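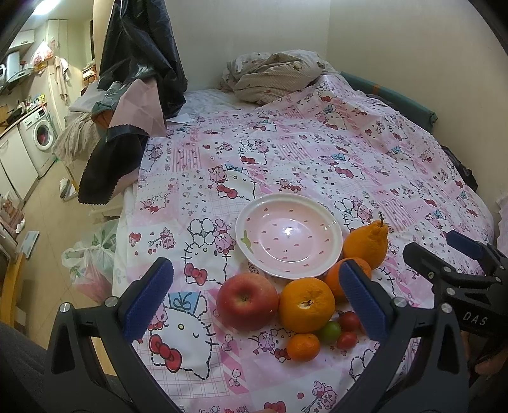
Comparing two hand-held grippers on small and round objects
Speaker notes, Wednesday session

Slide 1. Opening
Say who did the work: me, Nattawut Panyasiri and Leena Lehtinen. Yichen Cai wrote the scoring script. The talk is 11 minutes, so hold questions to the end.
The question we had was simple. We own two sets of finger pads, the Pakeck and the Rantala. Both fit the same fingers. Which one should go on the hand-held units before we collect more fruit picks?

Slide 2. Why fruit
Fruit is cheap and you can buy the same kinds again. It also gives a wide range of sizes in one grocery bag. An apple needs most of the opening. A cherry tomato needs the tips to line up.
Skin matters too. Apple skin is smooth, and citrus can be bumpy. Mention that we did no peeled or cut fruit.

Slide 3. How we ran it
Each pick starts with the fruit on the cover and ends with it on the plate. A drop counts as a miss, even if the operator gets it on the second try. A pick that pushes a neighboring fruit out of place is marked separately.
261 picks in total, split between the two pad sets. Two operators, Nattawut and Leena. They swapped pad sets at the break so that practice would not favor one set.
Point out that we worked on a soft surface. On a hard table the fingers stop at the tabletop. On bedding they press in, and the operator has to judge the height.

Slide 4. The working area
Leave this one up for a bit and let people look at the sizes.

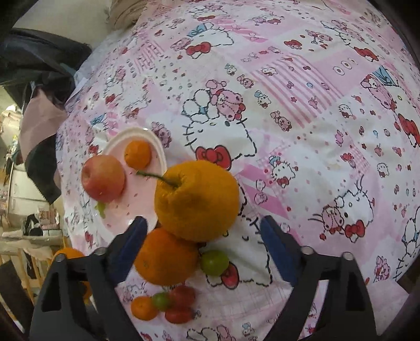
Fruit between the blue finger pads, with the plate to the left.

Talk about spacing. The large bumpy citrus partly overlaps the rim of the plate, and the smoother orange is right below it. For a layout like this the operator has to decide which way to turn the fingers before closing. The tomato-sized fruits are the other hard case: when they are grouped close together, a wide pad touches more than one.

Slide 5. Results
Large fruit: no difference we would defend. Both pad sets held the apples and the oranges.
Small fruit: Rantala had fewer misses. Most of the Pakeck misses were at the tip, where the fruit rolled forward as the fingers closed.
Pushed neighbors: about equal. Igor Malinowski asked about this at the dry run, so expect it again.

Slide 6. What we did not test
Pad wear. Closing force. Any arm-mounted version. Jarmo Hakala has the Onulero controller on his bench in Vidmont and will repeat the small fruit set there in December.

Slide 7. Next
Rantala pads go on both units. Keep the Pakeck set as a spare. The score sheets are in the shared folder. Take questions.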